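Drerkus adds simulated desk-tidying runs to its training set for two-armed robots

Drerkus, the automation company based in Wutdale, has finished the first stage of a project to collect examples for a learning system that handles small personal items on a desk. The collection now stands at 2,370 recorded runs, all made in simulation, and the company says it will keep adding to it through the fall.

The work is part of Mtshali, the company's program for teaching two-armed robots to do light sorting and putting-away jobs in offices and reception areas. Earlier rounds of Mtshali dealt with boxes and bins. This round turns to things people leave lying around, such as glasses, pens, cards and cases, which are smaller and thinner and much easier to lose hold of.

Each run is driven by an operator, who steers both simulated arms by hand through a pair of controllers. The software stores the position of every joint along with the camera views, and the learning system later studies those records to work out which movements go with which views. A run is kept only if the operator completes the task that was set at the start. Runs that end with an item knocked off the table are stored in a separate folder — the team may use them later to teach the system how to recover from mistakes.

Drerkus chose simulation for this stage mainly on grounds of cost. A layout can be reset in a moment, and the lighting, the tabletop and the starting positions of the items can all be changed between runs. The operators work in shifts of 2 hours with a break between them, and the company found that the quality of the runs dropped when shifts went any longer.

Thin items have been the hardest part. Glasses were a particular problem in the early weeks, according to the company's notes on the project, as the arms of a pair can catch on the edge of a case while the rest of the frame is already inside. Operators were given extra practice time on glasses before their runs were counted. Flat cards caused trouble of a different sort. The fingers have to meet the card at a low angle, and in simulation a small error there can make the card jump in a way a real one would not. The physics settings for cards were changed 3 times before the team was satisfied.

Views are recorded from more than one camera. An overall view takes in the table, and close views look out past the gripper fingers. The close views use a wide, round lens model, chosen to match the small cameras that Drerkus plans to fit to its real arms. Straight edges come out curved in them, and the company has decided to leave the curve in. Its engineers say that correcting the picture would throw away the outer part of the view, where the other arm often shows up.

Simulated views from the Mtshali desk runs, two from close to a gripper and one across the table.
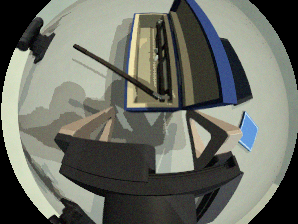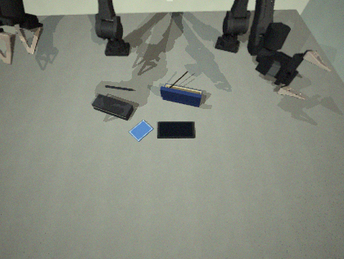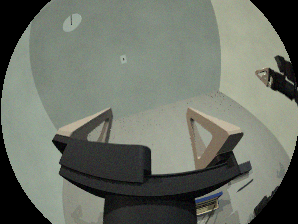
The next stage moves to real hardware. Drerkus has set aside 2 workstations at its Skurkberg site, where operators will repeat a smaller number of the same tasks with real items on a real table. Those recordings will be mixed with the simulated ones, and the company wants to find out how few real runs it can get away with. Work at Skurkberg is due to begin in June.

Training on the simulated runs has already started, but no results have been released. Drerkus says it will publish success rates once the system has been tried on the real arms, and that figures from simulation alone would not tell customers much. It has also not decided whether to share the recordings with outside researchers. A smaller set from the box-and-bin work was offered to partner labs last year, and the company says a similar arrangement is possible for the desk runs.

Operator hiring for the Skurkberg stage is open now. No background in robotics is required, and training is given on site.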